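Home Shop Sofas Chairs Ottomans Fabric Care Delivery Contact

The Clolatham sofa in heathered gray

We have carried the Clolatham for two years now, and it's still the one I steer people toward when they tell me the sofa is where everything in the house ends up. Coats, homework, gym clothes, a sleeping cousin. It takes all of that and still looks good from the doorway!

The big thing is the flat top. The gray fabric runs across in one plain stretch with no buttons and no piping, so there is nowhere for crumbs to settle and nothing to dig into your leg. You can fold a whole load of wash on it (I do, most evenings, with the radio on) and the shirts lie as flat as they would on a bed. The corners are rounded, too, and if you have ever walked around a sofa in the dark you'll know why I'm so fond of them.

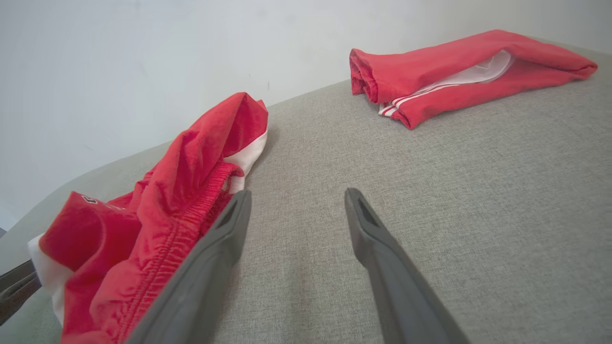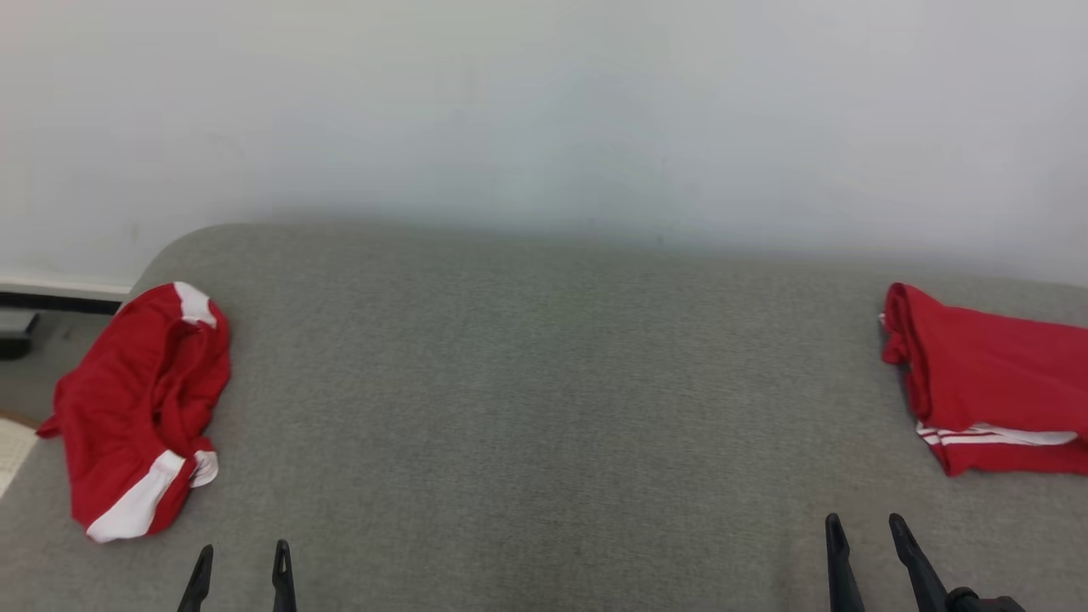
Now, the cloth. It's a fine weave from Dierckx with lighter and darker threads mixed together, and up close it has much more life in it than a flat gray. Strong colors look wonderful against it. Chaltu Abera, who picks our fabrics, tried it with mustard, teal and a very loud orange blanket before she settled on this shade, and she would happily have kept going until March. It's soft under your hand but tight enough that a zipper slides over it without catching.

The frame is built by Urkberg and arrives in 2 boxes. The sofa is 192 cm from end to end, so please measure your stairs as well as your wall. Two people can put it together in an evening. You'll need a Phillips screwdriver, and the bolts and the wrench are in the smaller box, taped under the lid.

Care is easy. Vacuum it with the soft brush, going along the weave. For spills, blot with a clean cloth and cool water, and let it dry with a window open. Keep new, bright clothes off it while they're damp, as you would with any light fabric. If you want something stronger for an old mark, we like the Prustero upholstery foam, tried first on a bit at the back.

Fabric swatches are free and we mail them out every morning. Ask for the heathered gray and the plain gray together, then look at both by your own lamp at night. Write to Selamawit Gebru at the shop desk and she'll send them along with the assembly sheet.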